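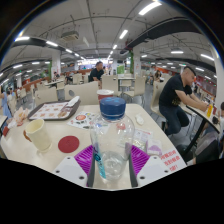 Why does the kitchen printer stop printing tickets when the register still says they were sent?
The register only knows it handed the ticket to the network, so if the printer has picked up a new address since the last restart, the ticket goes nowhere and the screen still shows Sent.

Ticket opened 2024-05-18
Site: Forside, dining room and kitchen
Software: Clalix register, current version
Printer: Smits kitchen printer, wired
Reported by: Laiba Dogar
Status: Closed, see last entry

Original report
Kitchen printer dead since lunch. Front receipt printer fine, bar printer fine. Orders go through on the register, says Sent, nothing comes out in back. Servers are walking slips in by hand. Have turned it off and on. Paper is in, lid is shut, green light on. Please call before dinner, we can't do a full room like this.

Log

Called Laiba. Printer does a self test OK when you hold the feed button, so head and paper are good. Self test slip prints the address at the bottom, had her read it to me. Ends in 69. Register is set to send to an address ending in 10. There's the problem, or one of them.

Asked if anything changed. Said no. Then said the internet guy swapped the router in the morning. So yes.

Changed the address in Clalix: Settings, Printers, Kitchen, Edit. Saved. Test ticket from register, nothing. Restarted register. Test ticket printed. Note for whoever gets this next, the Save button does not do it alone, you have to close the app all the way and open it again.

Left open to see if it holds thru dinner.

Update from Laiba, by email
Worked for the first hour then stopped again. Then 3 tickets came out all at once, one was for a table that had already eaten. Cooks not happy. Also the bar printer printed a kitchen order, never seen that before.

Called back. Two things going on I think. First the printer is still asking the router for an address instead of having its own, so any power blip and it can move again. Second is the late tickets. Clalix holds on to what it couldn't send and retries, and when the printer comes back it dumps the lot. Annoying but that is how it is built. You can turn the retry off but then a lost ticket is just lost, and I would not.

Bar printer: backup printer setting for Kitchen was set to Bar. Somebody turned it on at some point, maybe when the place was set up. Left on for tonight, bar can at least shout. Told Laiba so she knows to look there.

Next step, fixed address. Talked her through the router page. Login on the sticker did not work, the internet guy changed it. She texted him, waiting.

Got the login. Reserved the address ending in 69 for the printer by its hardware number, off the self test slip. Read it back twice, first time we had an 8 where there is a B. Router restarted, printer restarted, register restarted, in that order. Don't do the register first or it goes looking for a printer that isn't up yet and marks it offline.

Sent 2 test tickets, both printed right away. Pulled printer power, plugged back in, self test again. Same address. Good.

Cleared the old queue so nothing stale comes out: Printers, Kitchen, Pending, Clear. It asks are you sure. It means only unprinted tickets, it does not touch sales. Laiba was worried about that, fair question, the wording is bad.

Side issue while on the phone: tickets cut off the last line of the modifiers, "no onion" etc. Paper width was set to the narrow size. Changed to wide. Prints full line now. She says it's been like that for ages and they thought it was the font.

Not fixed here
Register clock is a few minutes ahead of the kitchen clock so ticket times look off. Separate ticket if they want it.
The other site, Skistonura, has the same printer and is getting the same router swap in July. Needs the address reserved BEFORE the swap is signed off. Added a note on that account. Get the router login from the installer while he's still standing there.

Last entry
Laiba wrote back, full dinner service, no missed tickets, nothing at the bar that shouldn't be. Wants to keep the backup printer setting on. Fine by me. Closing. Reopen by replying to the same email, don't start a new one or we lose the histroy.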